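Search this site Search Go

Zistora shared kitchen and washing-up room: progress report for February

Hello again from Prunau! I promised a proper update once the room was in use, and it is in use (mostly), so grab a coffee because there's a fair bit to tell. I'll go through the room first, then the dishes, then the washing-up supplies, and I'll put the money near the end where you can skip straight to it if that's what you're here for.

The room

When I last wrote, we had a leaky utility room with shelves falling off one side and paint coming away in flakes the size of my hand. I'm very happy to say that's behind us. The walls have been filled, sanded and painted plain white, two coats, with a third behind the sink where the old stain kept coming through. The painter wanted to go for a cream color and I held out for white, and I'm glad I did! It makes the whole place feel bigger, and you can see a splash right away and wipe it off before it dries on.

The floor took longer. You may remember that the first quote included tile, and that we dropped the tile when we saw the price. We kept the concrete, had the cracks patched and finished it in dark gray. It's held up to dropped pans, a dragged cabinet and one very unfortunate jar of beets. We also left out the baseboard for now. I know that was on the original list, but with the wall meeting the floor cleanly it's easy to run a mop right up to it, and I'd like to live with it a few months before we spend anything there.
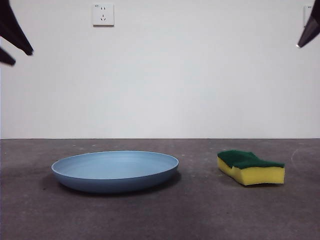
Electrical work is finished and signed off. The old outlets were loose and one of them had scorch marks, so all of them came out and new white ones went in. I asked for them to be set up on the wall well clear of the floor, where mop water can't get near them. The kettle and the hot plate now run at the same time without tripping anything, which got a small round of applause the first Friday we tried it.

Still open in the room: the extractor fan hums louder than it should, and the door sticks when it rains. I've asked for both to be looked at under the original work order, so neither should cost us extra.

The dishes

I was skeptical about buying all new dishes, as you know, and I still think we could have gotten away with secondhand. But the mismatched stack we started with had so many chips that I threw out half of it in one afternoon, and after that I stopped arguing. We ordered from Rácz, who gave us a decent price on seconds (the glaze is a little uneven on the undersides, and I really can't see anyone minding).

We went with round plates in light blue. They stack neatly, they look cheerful, and they're easy to tell apart from the ones people bring from home, so we get ours back at the end of the night. The bowls and mugs come in the next delivery. Until then people are eating soup out of a very odd collection of containers, and they've been good sports about it.

One thing I'd do differently is storage. The cupboard we budgeted for is too shallow for a full stack with the door shut. I've moved the plates to the open shelf for now and I'm looking for a deeper unit, secondhand if I can find one.

Washing up

This is the part I didn't think would need its own section, but here we are. Hand washing for a full supper is a lot of work, and we were going through cloths so fast that they never got properly dry between sessions. So we switched to sponges, the regular kind with yellow foam on one side and a green scouring layer on the other, bought by the case from Nukel.

I've learned more about sponges than I ever wanted to. The green side is what gets burnt rice off the big pots, and the foam is plenty for plates and mugs. We had a few people going at everything with the green side, so I put a note above the sink asking them to go easy on the blue plates and save the scrubbing for the pots. The other useful habit is squeezing each one out at the end and standing it upright to dry. Left flat in the bottom of the sink they start to smell by morning, and I'd been replacing them far too often.

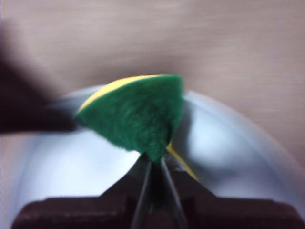
Money

You gave us 2 payments and both have arrived, thank you! Here's where the smaller budget lines stand:

Dishes: 534 spent, including delivery. That covers the plates and the deposit on the bowls and mugs.

Paint and floor finish: 405 spent. I have enough white left over for touch-ups, and the lid is on tight this time.

Washing-up supplies and storage: 300 set aside, roughly a third of it used so far. The rest is for the deeper cupboard.

The electrical work was billed separately and you already have that invoice. If your copy is missing the second page, let me know and I'll send it again, as mine came out of the scanner crooked.

What's next

Bowls and mugs, the cupboard, the fan and the door, in whatever order people return my calls. I'd also like to try a second supper each week in the spring if we can find enough hands for the washing up. I'll write again when the cupboard is in, and you're very welcome to come by and eat with us before then. Supper starts at 6 p.m.

Last updated: February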